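Setting Up a Room at Home for Video Interviews: What Helps and What Doesn't

Updated 3 November 2024

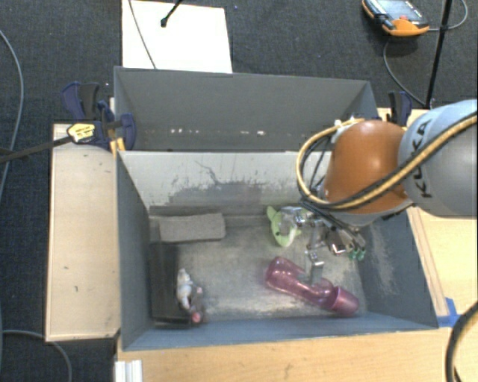

Cables cause more trouble in a home interview than lighting, clothes or the color of the wall, and most advice pages skip them. You shift in your chair, your knee catches the charger, and the laptop goes dark in the middle of a question about why you want to work in back-office software. Bundle everything that runs to the desk and leave a loop in it. You can do that with a charger, a network cable and two strips of hook-and-loop tape. Tape the bundle to the back leg of the desk, leave enough loop that you can turn the laptop a quarter turn, and keep all of it off the floor where your feet go. Skip the molded cable trays sold for this. I bought one and the adhesive let go in a week.

The rest of these are sorted by what people ask me, which is mostly about first jobs and internships at banks, insurers and the software shops that serve them. Some of it will disagree with what your careers office hands out.

The desk

You don't need one. A kitchen table is usually steadier than a cheap desk, and steadiness matters when you type during a coding test, since every keystroke shakes a camera clipped to a wobbly screen. If the table rocks, fold a piece of cardboard from a cereal box and push it under the short leg. Felt pads compress and you'll be doing it again.

Ironing boards as standing desks: no. I have seen this recommended on several sites and I doubt the people recommending it have tried to share a screen on one.

Raising the screen

The camera should be near eye level. Every page on the internet says so and for once I agree, though I don't believe any recruiter has turned a person down for showing their chin. Hardback cookbooks work well. Paperbacks slide. Put a rubber shelf liner or a damp (not wet) dishcloth wrung hard between the table and the bottom book, and nothing between the books and the laptop, because laptops need their vents. If you're typing code you'll want a separate keyboard once the laptop is up there. An old wired one is fine and won't run out of battery.

Light

Ring lights are the most oversold item in this whole business. They put a white circle in your glasses and make you squint by the end of a long session. Face a window. If it's dark out, take a plain lamp, point it at a pale wall in front of you and let the wall do the work. A sheet of baking parchment clipped over a lampshade softens it too, but only with an LED bulb, and keep the paper well clear of the bulb even then.

Stand the lamp on something separate from the desk. Same reason as the wobbly camera.

Sound

Kitchens echo. People will tell you to buy foam tiles. Hang a bath towel over the back of a chair behind the laptop and another on the nearest bare wall or door, and compare recordings before and after. I did this with towels, with foam and with a folded comforter. The comforter won, the towels came second, and the foam was hard to tell from nothing at all.

Refrigerators hum louder than you think. You can unplug one for the length of an interview if you keep the door shut, but put your car keys or house keys inside so that you can't leave home without going back to it. Pull the battery out of a ticking wall clock, too. Leave the smoke alarm alone. If it has been chirping, change its battery the day before.

The background

A plain wall, or a shelf with ordinary things on it. The idea that you should arrange books about finance behind you strikes me as silly, and I've never seen any proof that it did a candidate good. Blurring the background eats processing power on an older laptop and makes your ears vanish. If the room is a mess, hang a flat sheet from a tension rod in a doorway and sit in front of it. Iron the sheet or run it through the dryer for a few minutes with a wet washcloth. Creases show up badly.

Getting the connection to hold

Sit near the router. That's the free fix. After that comes a long network cable, which costs less than lunch and beats any signal booster I've tried. Run it along the baseboard with masking tape and take the tape up the same day or it'll bring paint with it. Foil behind the router is a popular tip. I couldn't measure a difference in either direction.

Ask the people you live with to stop streaming for the hour. Write the time on the refrigerator door, since telling them doesn't seem to be enough.

Timed tests

Plenty of firms now send an online test before you ever talk to a person. Premberg's gives you 46 minutes, and Stallow's gives you 25 with no pause button. Both will keep running if your machine restarts to update itself, so do your updates the night before and restart twice. Use a kitchen timer with a dial, set it seven minutes short, and put it where you can see it but where the microphone won't pick up the ticking. On a folded potholder is good.

Some testing pages ask you to show the room with your webcam first. Clear the table of notes, mugs and mail before you log in. I'm not convinced this step catches any cheaters, but it does eat into your calm.

Scratch paper: the backs of old envelopes move around when you write on them. Clip a few sheets to a cutting board.

Things to drink

Water, room temperature, in a heavy mug with a wide base, on the opposite side from your writing hand and lower than the laptop. A stool works. If you do spill on the keyboard, power off, unplug, turn the machine upside down over a towel and leave it. Rice is useless. It leaves dust in the ports and has never been shown to beat open air and a fan.

Clothes

Fine stripes shimmer on camera, so wear a solid color. Lint shows on navy. A strip of packing tape wrapped sticky side out around your hand does what a lint roller does. Wear real pants. You may have to get up and shut a door.

What I'd spend money on

The network cable, and maybe a wired headset. A company called Atereck sells an "interview room kit" and Bjarnason has a similar one, and I've had both on my table. They're a ring light, a phone clip and a printed backdrop in a nice box. Last April I put the same question to readers, and of the 2,282 who answered, most of the ones who had bought a kit said they used the box for storage. It is a good box.

Do a full practice call in the clothes, in the chair, at the same time of day as the real one. Afternoon sun moves a long way in an hour and you may find it in your eyes. If so, tape a piece of brown paper over the bottom half of the window.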